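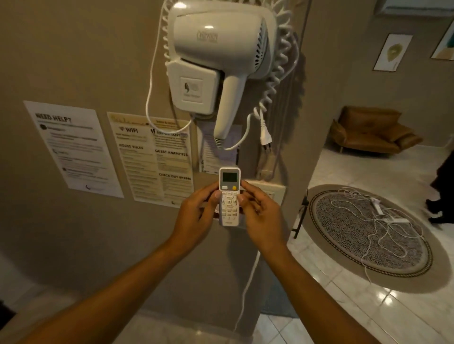 Guest unit AC on a Rumov bridge, keeps losing track of on/off

Forum: Home Automation > Rentals and small buildings

lowvolt_larder
Posted Thursday, 7:12 am

Quick one before I have to drive over there again. Short term rental, one bedroom, top floor of the Trekside building (1990 build, concrete, not much insulation). Wall AC in the living room, around the corner from the hair dryer and the house rules sheets. I want the automation to run it and the guests to still have the remote.

What I have now:
Rumov IR bridge on a shelf facing the AC
Tidura hub in the hall closet
one temp sensor, living room wall
door contact on the balcony door
calendar feed for bookings

Rules are dumb simple. Booking ends at 12pm, AC off. Booking starts, AC to cool 76 so it isnt an oven when they walk in. Balcony door open 5 min, AC off. Door closes, AC back to what it was.

Works for a couple days then the hub thinks it's on when it's off, or other way round, and from there every command is backwards. Guest leaves, hub "turns it off", AC comes ON and runs in an empty apt till the cleaner gets there. Electric bill was 200 last month for a place that size, which I'm not eating again.

I learned the codes off the original remote button by button. Power, mode, temp up, temp down, fan. Remote is the normal type, gray LCD at the top, round yellow power button, little white ones under it. Anyone run this setup without the state drifting??

ductape_sally4
7:31 am

Yellow button, did you learn it ONE time? There's your problem. On most of these the remote holds the state and every press sends the whole thing, power + mode + temp + fan + swing in one long burst. You recorded a single press. So your "power" is whatever the screen was set to at that moment. If you happened to catch the off version it can only ever send off. If yours is flipping then it's one of the older toggle types or you saved both under one name.

lowvolt_larder
7:38 am

ok so both under one name is possible. I pressed it a few times during learning bc the bridge wouldnt take the first one

ductape_sally4
7:44 am

Delete all of it. Start over with whole states. Do this:

1. New batteries in the remote first. Weak ones give you junk captures.
2. AC powered and idle. Curtains closed if the sun hits the bridge.
3. Set the remote how you want it BEFORE learning. Cool, 76, fan auto, swing off. Then turn it off with the remote.
4. Bridge in learn mode, remote a hand's width away from it, press power once. Save as COOL76_ON.
5. Learn mode again, press power once. Save as OFF.
6. Play back OFF when the AC is already off. Nothing should happen. Play it again. Still nothing? good, you have a real off.
7. Play COOL76_ON twice. Should start and stay on.

Step 6 is the one everybody skips. If the AC starts up on OFF you've got a toggle unit and we need to talk about something else.

For other temps change the screen with temp up / down and capture that press, since it carries the full state too. Name them by what the screen says.

breaker_panel_blues
8:20 am

Or skip IR. Smart relay on the AC circuit, cut the power at checkout, done. Can't drift, it's a switch.

ductape_sally4
8:26 am

please don't. If it's an inverter unit it does not like getting chopped mid run, and half of them don't come back in the mode you left them. Plus the fan never gets its run-down so the coil sits there wet. That's how you get the smell.

breaker_panel_blues
8:33 am

Had mine on a contactor four years at the Pimentel units, no smell, no dead boards. Yours can have opinions, mine have been fine. Cut at checkout, restore an hour before check-in, guest uses the remote like a normal person.

coldsidehotside
8:51 am

Four years is luck imo. I do service calls and I've swapped boards that were being switched at the breaker every day. Could be coincidence on any one of them, but I wouldnt build a system around it. If you must, send OFF by IR, wait 10 minutes, then open the relay. And size it for the load, not some plug-in thing.

breaker_panel_blues
8:55 am

the wait I can live with. Adding that.

lowvolt_larder
9:40 am

Not doing relays, landlord owns the panel and he's touchy. Back at it with the codes tonight.

Separate question. Say the codes are good. Guest picks up the remote and changes something, hub has no idea. How do I get feedback out of it? Bridge is send only as far as I can tell.

coldsidehotside
10:05 am

Temp probe in the supply louver. Little one on a wire, clipped at the outlet so it's in the air stream but not near the vane, the vane will chew it. Compare it with your room sensor. Outlet well below the room = cooling. Outlet same as the room for a while = off, or fan only, or satisfied. Give it 5 minutes after any command before you believe it, the compressor has a restart delay.

Where's your room sensor btw? If it's anywhere near that hair dryer it's going to lie to you.

lowvolt_larder
10:11 am

...it's on that wall. Other side of the switch plate from the dryer but yeah. I do get spikes in the morning, thought it was sun

coldsidehotside
10:14 am

Move it. Inside wall, chest height, out of the AC throw.

ductape_sally4
10:30 am

Agree on the probe. My rule in Tidura is basically

checkout time passes
send OFF
wait 30 min
outlet more than 8 degrees under room? send OFF again, text me
still cold after the second one? something is blocking the bridge, somebody go look

Don't let it retry forever. Mine once sent OFF all night to the back of a cereal box.

quietfan_setting
11:02 am

Going to be the annoying one. I stay in these places. AC that shuts itself off when I crack the balcony door and comes back at a temp I didn't pick is maddening, and I can't tell if the thing is broken. Is any of this on the house rules sheet?

lowvolt_larder
11:15 am

There's a NEED HELP sheet and the wifi / house rules one taped up. Door thing isnt on there. Fair

quietfan_setting
11:19 am

One line. "AC pauses when the balcony door is open, press the yellow button to restart." I'd be fine with that. And leave the temp alone while I'm in there.

breaker_panel_blues
11:24 am

guests don't read the sheets

quietfan_setting
11:26 am

I read the sheets

ductape_sally4
11:40 am

The "back to what it was" part has to go anyway. You don't know what it was. They set 70 on the remote, door opens, you send OFF, door closes, you send COOL76_ON. Now their screen says 70 and the unit is at 76. Send OFF for the door if you want to save the money, but let them turn it back on. When they press it the remote sends its own full state and everybody matches again. May take two presses, their screen still thinks it's on, so put that on the sheet.

lowvolt_larder
Friday-ish, 12:50 am

Ok done, long night. Notes for whoever finds this:

Wiped every code on the Rumov. Fresh batteries. First capture failed, I was too far back, redid it with the remote right up on the bridge and it took first try. Three codes now: COOL76_ON, COOL72_ON, OFF.

Sent OFF with the unit already off, three times, nothing. So NOT a toggle unit, I just had two presses saved in one slot like you said.

Moved the room sensor to the inside wall. Bridge came forward to the shelf edge, it was sitting behind a plant pot rim.

Probe is ordered, not here yet. Until then the hub sends OFF at 12:00 and again 30 min later and assumes nothing. Killed the restore rule.

Filter was gross while I was up there. Gray felt. Washed it, put a reminder in Tidura to do it every second turnover.

coldsidehotside
6:58 am

Clogged filter was probably a chunk of that bill too. Check the drain line while you have the ladder out, pour a cup of water in the pan and see that it comes out the other end. And let that filter dry all the way before it goes back in.

lowvolt_larder
7:20 am

it dried on the balcony, door open, AC off lol. Will do the drain at the next turnover

breaker_panel_blues
7:45 am

What probe did you order, is it battery? Mine would have to go up where I can't reach without moving the bed

lowvolt_larder
7:52 am

wired one, runs off the same usb supply as the bridge. Will post how long the lead needs to be once its up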